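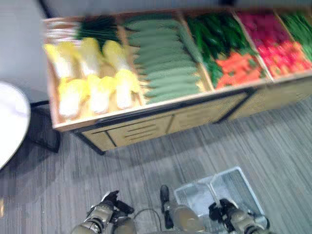

Figure 4. Head camera view during a restocking trial. The produce stand is at the top, and the right gripper holds the edge of the white basket. The upper part of the image is motion-blurred.

4.3 Frame selection under head motion

The policy described in Section 3 takes one head camera image at each decision step. In the first round of trials we passed it the most recent image, whatever its quality. This worked well when the robot stood still and poorly when the head was moving. Blur of the kind shown in Figure 4 smears the produce and doubles the dividers between compartments, while the arms and basket lower in the image stay easier to make out. The policy then has a good estimate of where its own hands are and a weak estimate of where the goods are.

We tested a simple change. Each incoming image is split into an upper and a lower band, and a sharpness score is computed for each band separately. The score is the variance of the image Laplacian, divided by the mean score of the same band over the last 28 images. If the upper band falls below a fixed threshold, the image is kept for arm tracking but is not used to choose a target compartment. The policy goes on using the last target estimate until a sharp upper band arrives, or until nine images in a row have been rejected. In the second case the head is told to stop.

A single score for the whole image did not serve us as well. Floor texture was the main problem. The carpet in our test area has fine stripes, and it fills much of the lower half of the view when the head is tilted down. In many images it raised the overall score enough to hide blur on the stand. Splitting the image removed most of these cases.

We ran 153 trials with the Grura controller, divided between the two selection rules. In each trial the robot was given the name of one item and had to reach toward the compartment that held it. Item names were drawn from a fixed list that included napa cabbage, green onions and carrots. A trial was scored as correct if the first reach ended above the right compartment. Grasp quality was not scored here and is treated in Section 4.5. Trials were scored from the recorded video by two of the authors (Kravets and Semeniuk), and disagreements were settled by a third (Tymoshchuk), who did not know which rule had been in use.

The banded rule gave more correct first reaches than the baseline. Most of the gain came from trials in which the head turned shortly before the reach. When the head had been still, the two rules behaved almost the same, as expected, because few images were rejected. The remaining errors were mostly confusions between neighboring compartments with goods of similar color. Green produce next to green produce was the hardest case - the dividers are then the main cue, and they are the first thing to suffer when the head moves.

The rule has a cost in time. A rejected image delays the choice of target, and a forced head stop adds a pause that a person watching can easily notice. We set the threshold on a separate set of 70 recordings and left it alone for all trials reported in this section. A lower threshold shortened the pauses in those recordings but let more blurred images through.

We also tried deblurring the upper band with a small network before target selection. The output looked cleaner, but divider positions shifted between consecutive images, and target estimates became less stable. We did not pursue this further. A shorter exposure time would reduce the blur at its source, though in our lighting it made the images noisy enough to affect arm tracking. All results in Section 4.4 use the banded rule with the settings given above.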